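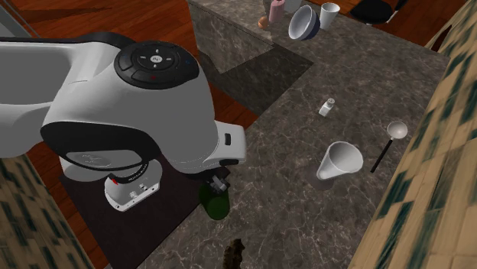

Anyone who says they can't taste the difference between fresh paprika and the stuff from the back of the cupboard should come round for goulash, as one reader put it in her letter to us last winter. She was cross about a recipe that had called for "a pinch". A pinch! We have been thinking about that letter ever since, and the more red dust we got on our sleeves, the more we agreed with her.

Paprika is the spice most of us own and hardly any of us use properly. It sits there for years, going from scarlet to brick to the colour of an old flowerpot, and comes out twice a year to be sprinkled on egg mayonnaise. Then you open a new bag, a really new one, and the whole kitchen smells of sweet peppers, hay and something close to chocolate. It is a different food.

The bag that did it for us came from Magyar, a small shop that sells little besides peppers in one form or another - ground, flaked, pickled, squeezed into tubes, strung up on cord by the door. There are 17 kinds of ground paprika behind the counter and you are welcome to smell every one of them. We did, and had to go outside for a bit afterwards.

The peppers are picked in early autumn and dried slowly, and the shop likes to have the new crop on sale before December, when people start their big pots of stew. Sweet paprika is made from the flesh with most of the seeds and ribs taken out. Leave more of them in and you get heat, along with a paler, more orange powder, so the brightest red on the shelf is very often the gentlest. Smoked paprika is another thing again, dried over wood fires, and lovely with potatoes, but it will bully a goulash if you let it.

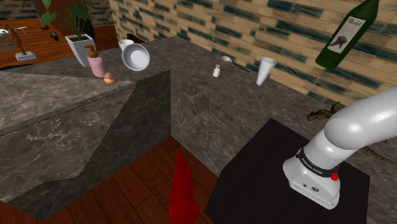 Stone worktop in a mottled grey-brown with paler veins.

Now for the cooking, which is where most of us go wrong. Paprika is full of sugar and it burns in seconds. Soften your onions in lard or oil, far more onions than you think you need, and when they are golden and slumped take the pan right off the heat. Stir in the paprika, count to five, and add a splash of water or stock. Only then does it go back on the hob. The fat turns a deep, glowing red and carries the flavour into everything else. Burnt paprika is bitter and there is no saving it, so start again if it goes brown (we have, more than once, with guests already on the sofa).

And be generous. For a goulash to feed six we use three heaped tablespoons, and we have seen a handwritten recipe for a village feast that asked for a whole kilo, to be stirred into a cauldron serving 100. Chicken paprikash needs nearly as much, with soured cream added at the end and plenty of small, ragged dumplings to mop it up. Try it in a plain mushroom soup too, or beaten into soft cheese with caraway and chopped spring onion and spread thickly on rye.

Buy little bags and buy them often. A tin with a tight lid, kept somewhere dark and cool, will look after good paprika for about 12 months, though we have never managed to make one last that long. Write the date on the bottom. If the powder has gone dull and smells of nothing much, throw it on the compost without a second thought and treat yourself to more.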